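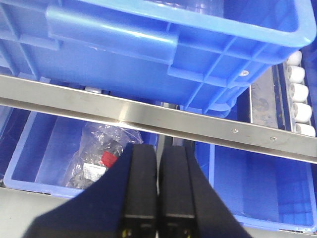
The Parts Room at Drirnum

The parts room is on the ground floor of our Gurnthorpe building, between the loading door and the repair benches. We moved into it in August. Before that, stock was split between two rooms on different floors, and a single order could mean three trips up and down the stairs.

The room is 1,230 square feet. It holds most of what the benches use in a normal month, plus the slow stock that used to sit in the Floltham warehouse. Several customers asked to see how we set it up, so this page goes through it in the order you would walk it.

Crates and bins

Crates are for bulky parts and anything that comes in a bag or a box of its own. Bins are for parts picked by hand, one or two at a time. A crate goes back to the same spot every time, even when it is nearly empty.

We kept the crates we already owned. A cracked one gets pulled and the parts go into a spare the same day.

The shelving

It came secondhand from Conneely when they closed their packing line. Putting it up took two people most of a week. The uprights went in first, then the rails, then we loaded the lower levels and left them overnight before putting anything higher up.

A few screws were missing when it arrived. We replaced them from stock and went over every rail again a month later.

Labels

Each location has a shelf letter and a number. The label goes on the shelf and a matching card goes in the crate. If the two don't match, the crate is in the wrong place — leave it on the cart and tell whoever is running the room.

We tried color coding by department for a while. The departments share too many parts for that to work, and we dropped it.

Picking

Orders print at the desk by the door. The sheet lists locations in walking order, starting at shelf A. Small parts are picked first and heavy ones last, which is the opposite of how we did it upstairs.

The room can hold 3,000 part numbers on the current system. We are still well under that.

Restocking

Deliveries are checked in before lunch and put away after. New stock goes behind or under old stock. Long parts are stood up or laid in a channel so they don't roll.

Half-used bags get folded over and clipped. Tape leaves glue on everything near it.

Cleaning

Shelves are wiped down one section at a time. Crates get washed when they need it, with dish soap and a hose out by the loading door, and dried on their sides. Scuffs on the metal stay where they are. We spent an afternoon trying to polish them out and it made no difference.

What's left to do

The lighting at the back needs another fixture. The returns shelf is too small and will move to the wall by the benches. Level 3 on the last run is empty for now and is being held for the Floltham stock that hasn't come over yet.

Page and pictures by Magdolna Gulyás, Drirnum stores.

Comments

R. in receiving: The card in the crate has saved me more than once. Can we get thicker cards? The thin ones curl.

Magdolna Gulyás: Thicker ones are on order.

benchtwo: Any plan for the odd-length tubing? It's still in a box under my bench.

Dale: We have the same kind of shelving. Check the screws on the end rails — ours worked loose first.

Contact the parts room | © Drirnum, Gurnthorpe | Back to top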